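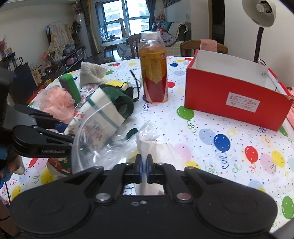
Every gripper is a genius with a wooden cube. Hurar's brochure has 7 pages of them, all stacked beautifully, and I have yet to meet anyone who needs a cube moved. Give me a comparison done on tissue, in somebody's living room, with the shopping still out. I'd trust a clumsy afternoon of that over 200 tidy runs on a bare bench, and I'd pay more for soft finger pads than for another decimal place.
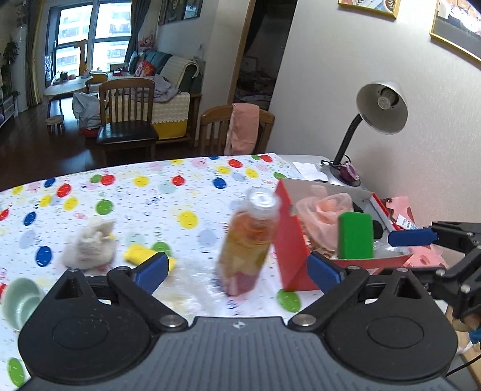
Ok-hee Cha disagrees: without the cubes, she says, you can't tell a bad gripper from a bad afternoon.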